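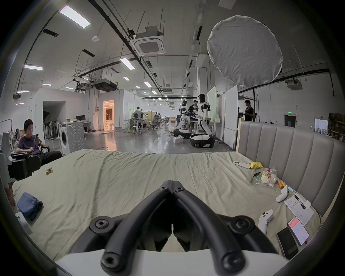
So the Godthorpe reunion is off again, and I have thoughts!

If you missed it (lucky you, I've had my phone in my hand since breakfast), the band put up a four-line post on September 8, 2023 saying the October shows are "paused while we work through a few things." A few things! They broke up over a few things the first time. They broke up over a few things the second time too, and that one involved a tour bus, a drum kit and a very long open letter that I still have saved somewhere.

Everybody seems to have a theory. The popular one is that it's all about money, and that two of the four members want a bigger cut than they got in the old days. I can believe it. The old deal with Trirent was famously lousy, and if I'd been playing the same bass line for 19 years on a lousy deal I'd be asking questions as well. The other theory is that they can't agree on the set list, which sounds silly until you remember this is the band that once opened with their only hit, got it over with, and then played new material until people went out to the parking lot.

My own guess (worth exactly what you paid for this newsletter) is that they got in a room together and remembered what it was like. We've all had that dinner.

What bugs me is the ticket situation. I bought two for the Owino Theater show, and I bought them the minute they went on sale, sitting on the kitchen floor because that's where the Wi-Fi is best. The Owino holds 3,392 people and it sold out before lunch. Now the word is "hold on to your tickets," with no new date and not a peep about the fees. I've been holding on to my tickets! I'd like to hold on to my money for a while instead, and maybe spend it on a band that likes each other.

Also, can we talk about the merch? The reunion shirts are already out. A bunch of you have written in to say yours arrived, with the October dates printed down the back in that pointy lettering. I'm a little jealous. A shirt for a tour that never happened is going to be worth something one day, or at least it'll start a good conversation in line at the grocery store.

Anyway, while we wait, I've gone back to the records, and I have to admit the second one holds up better than I remembered. Side one is still a slog. But the last two songs, with the organ and all that hand clapping, are as good as anything from that time, and I played them three times in a row while I was supposed to be answering email. Sorry if one of those emails was yours.

In other news, the streaming movie everybody was yelling about last month, Farov, finally made it to my TV. I gave up at the second wedding. If it gets good after that, write and tell me where to pick it up again, and please don't spoil who the brother is. I'm pretty sure I know, but I'd like to be smug about it on my own time.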